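**Thread: Washing quilts and sheets in hard water - gray cast on whites**

**ksalian_17**
Supply here tests at 17 grains. After a season of weekly washing, white cotton bedding has gone dull and the hand is stiff. Machine is a front loader, warm cycle, powder detergent at the line. I have read conflicting advice on washing soda against citric acid. Which one goes in first, and does either do anything for fabric that is already gray?

**Loureiro_C**
Different jobs. Washing soda goes in the wash and precipitates calcium as carbonate. Citric acid goes in the rinse and dissolves what was left behind. Put them in the same compartment and they neutralize each other.

At 17 grains I would skip the soda. The precipitate has to go somewhere and in a front loader it goes into the cloth. Use a detergent with a proper builder and dose above the line. The line on most boxes assumes soft to medium water.

**kartha_laundry**
Disagree on skipping soda. I ran it for 6 years in a top loader with no graying. Water volume matters - a top loader carries the solids out. In a front loader I would still use it, with an extra rinse.

**Loureiro_C**
You changed two variables there. The OP has a front loader.

**ksalian_17**
Bedding in question. Quilt is a floral print on white, sheets are gray and white plaid, so the graying shows mostly on the quilt.

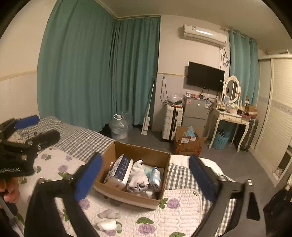
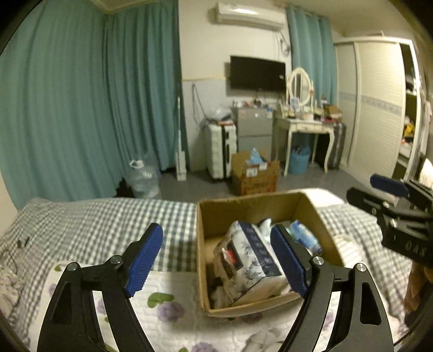 The plaid hides it well enough that I only noticed by comparing with an unused pillowcase from the same set. Quilt filling is cotton as far as I know. Label is gone. Would a long soak hurt it?

**K_Joseph**
Soak is fine if the print is colorfast. Press a damp white cloth on one of the purple flowers for a few minutes before you commit. For the strip, use sodium citrate instead of citric acid. It holds calcium at wash pH and you can run it with detergent. Warm water, 7 hours at most, then two rinses. Do not spin a soaked quilt at full speed.

**kartha_laundry**
7 hours is excessive. Anything that will chelate has done so in the first two.

**K_Joseph**
For sheets, yes. A quilt has batting and the exchange is slow. I weighed mine dry before and after, in September: 3,731 g down to a figure I no longer have, but it was lower.

**Loureiro_C**
That could be lint.

**K_Joseph**
Could be.

**ksalian_17**
Cloth test was clean. Soaking the quilt tonight with citrate, no soda. Will do the sheets separately at two hours and compare against the pillowcase once both are dry.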